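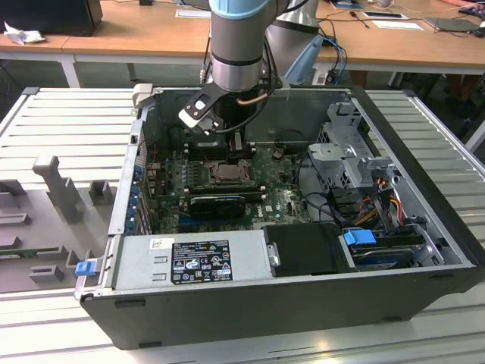 About Gerine

Gerine writes control and planning software for robot cells that take electronics apart and put them back together. We do not build arms or grippers. Our customers bring their own hardware, and our code runs on the cell controller next to it.

The company is based in Brarkbridge and has 2 product lines.

Skurnura is the motion and task planner. It takes a cell model, a part model and a list of operations, and produces trajectories that respect joint limits, cable routing and the walls of whatever enclosure the tool has to reach into. Desktop computer cases are a large share of our test set. Clearances are small, the contents vary from one unit to the next, and loose wiring does not stay where the model puts it. Skurnura replans when the measured geometry differs from the stored geometry by more than a set tolerance.

Mazandarani is the perception package. It estimates the pose of sockets, memory slots, cards, brackets and drive carriers from fixed cameras, and reports a covariance with every estimate. The planner uses that figure to decide whether to approach, take another view or hand the unit to an operator. The current part library holds 434 component models. Customers can add their own from CAD or from a scan.

Both packages share one message format, one logging tool and one simulator. Every release candidate is run through 3,000 simulated operations before it goes onto the bench, and a failed run blocks the release. Logs from bench runs can be replayed in the simulator without conversion.

Supported controllers, arm drivers and camera interfaces are listed on the compatibility page. If yours is missing, send us the interface document and the required cycle rate. Driver work is quoted separately.

We release in June and December. Each release is supported for 2 years, including security fixes and driver updates. Source access is available under the integrator license.

Page last revised 19/09/2025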